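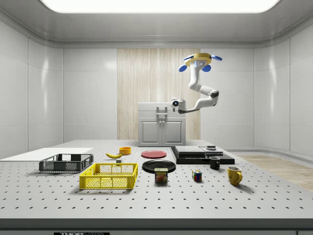 White panels, a pale wood strip, bright light overhead.

So I have been thinking about white walls for most of the winter, which my friends will tell you is a sad way to spend a winter. We got the keys to the new apartment in December and every single room was the color of old custard. Custard ceilings, custard doors, custard radiators! The first thing I did, before I even unpacked the kettle, was drive over to the paint store in Dromville and grab every white chip they had on the rack.

Big mistake. If you have never tried to pick a white, let me warn you that there is no such thing as white. There's pinkish white and greenish white and a white that looks perfectly nice in the store and then goes the color of a hospital blanket once you get it home. I taped 12 chips to the hallway wall and left them there for weeks. My mother came to visit and thought it was art.

In the end I bought sample pots of 4 of them and painted big squares, and that helped way more than the chips did. The hallway faces north and gets this flat bluish light, and anything cool looked miserable in there by lunchtime. The winner was one called Plutalel (who names these?), and it has a tiny bit of yellow in it that I swear I can't see until I hold a sheet of printer paper up against it.

The finish was a whole other fight. I love a glossy wall. I grew up in a house with a shiny kitchen and you could wipe spaghetti sauce off it with one swipe, and I still think that's the best thing a wall can do. But our plaster is lumpy, and gloss shows every lump, so the living room got matte and only the kitchen and bathroom got the shiny stuff. I did two coats in the kitchen and should have done three - there's a patch behind the fridge that we're all going to pretend is fine.

What I really want next is some wood to warm it up. Just one tall strip of something pale, floor to ceiling, on the wall at the end of the hallway. Valtevska has some nice panels but they come in packs, and I only need enough for a strip. I also got a quote from Sengar for having it cut and fitted, and it came to 1491, and I laughed out loud and then had to apologize to the person on the phone. My whole budget for the apartment was 2000 and I have already spent a silly amount of that on rollers.

So for now it's a white hallway with a coat rack in it. If you've put up wood panels yourself on a wall that isn't straight, please leave me a comment and tell me what glue you used!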